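Interpellation devant la mairie pendant le conseil : vos avis ?
Forum Vie publique > Libertés et maintien de l'ordre

sauge_des_pres
Posté le 7 août 2021

Je reprends ici ce que j'ai lu dans le bulletin de quartier, parce que la version officielle me laisse perplexe. Rutilio Gallegos, instituteur à la retraite, s'est levé pendant la séance publique du conseil et a lu à voix haute deux questions sur le contrat de vidéosurveillance passé avec la société Zunberg. On lui avait refusé la parole. Il a continué. La police municipale l'a sorti de la salle, puis menotté sur le parvis. Communiqué de la mairie : « comportement menaçant ». Un monsieur avec une feuille à la main, menaçant. J'aimerais bien qu'on m'explique.

vieuxpontonnier
Je veux bien expliquer, mais ça ne va pas te plaire. Le règlement du conseil dit que le public assiste en silence. Le maire a la police de l'assemblée, il peut faire expulser quelqu'un. C'est dans la loi et c'est la même chose partout. Si chacun se lève quand il veut, il n'y a plus de séance.

sauge_des_pres
L'expulsion, d'accord. Les menottes dehors, une fois la séance protégée de ce dangereux lecteur, c'est dans quel article ?

Chaimae Mansour
J'étais au fond de la salle. Il n'a pas crié. Il a lu sa première question, le maire l'a coupé, il a commencé la deuxième et deux agents l'ont pris par les bras. Pour ce qui s'est passé dehors, je ne peux rien dire, les portes étaient fermées. Je me méfie donc autant de ceux qui racontent qu'on l'a jeté par terre que du communiqué.

kestrel_62
Merci pour le témoignage, mais « il n'a pas crié », c'est subjectif. Mon beau-frère y était aussi et parle d'un ton très agressif. On fait quoi avec ça ?

Chaimae Mansour
On demande l'enregistrement. Les séances sont filmées. Celle-ci n'est toujours pas en ligne, alors que la précédente l'était dès le lendemain. 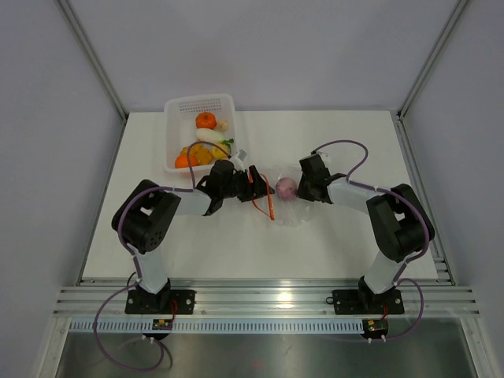 Temps de lecture : 2 min

vieuxpontonnier
L'enregistrement en retard, ça ne prouve rien. On est en août, il doit y avoir une personne et demie au service communication.

C. Olvera
Le communiqué, lui, est sorti le soir même. Le service communication n'était donc pas si désert.
Sur le fond, je rappelle que le contrat Zunberg a été voté en novembre sans débat, 8 minutes montre en main, et que l'étude du cabinet Ledesma n'a jamais été communiquée en entier. J'ai fait une demande écrite. Réponse : « document préparatoire ». J'ai saisi la CADA, j'attends.

kestrel_62
Et voilà, on part sur les caméras. Le sujet, c'était l'interpellation.

C. Olvera
Il a été interpellé en posant des questions sur les caméras. Je vois mal comment séparer les deux.

rafia.malik
Quelques précisions de droit, je suis juriste mais pas pénaliste, donc à prendre avec prudence. Les menottes sont encadrées par l'article 803 du code de procédure pénale : il faut que la personne soit dangereuse pour autrui ou pour elle-même, ou susceptible de prendre la fuite. Un agent peut toujours soutenir que c'était le cas. À lui de le faire sérieusement — et « comportement menaçant », sans un fait derrière, je trouve ça maigre.
Il peut saisir le Défenseur des droits, c'est gratuit. Qu'il fasse aussi constater ses poignets par un médecin, s'il a des marques.

vieuxpontonnier
Voilà au moins un message qui ne s'emballe pas. Je maintiens qu'il cherchait l'incident. On ne vient pas avec un texte préparé par hasard.

sauge_des_pres
Préparer ses questions, c'est donc suspect. Et s'il avait improvisé, tu aurais dit qu'il divaguait ?

vieuxpontonnier
J'aurais dit qu'il n'avait pas la parole.

Chaimae Mansour
Le bulletin indique qu'il est ressorti au bout de 6 heures, sans poursuites à ce stade. J'ai envoyé ma demande pour la vidéo ce matin, par courriel avec accusé de réception. Si d'autres veulent faire pareil, l'adresse est sur la page du secrétariat général. Je posterai la réponse ici, s'il y en a une.

kestrel_62
Je parie sur un « problème technique ». Et je défends plutôt la mairie, d'habitude.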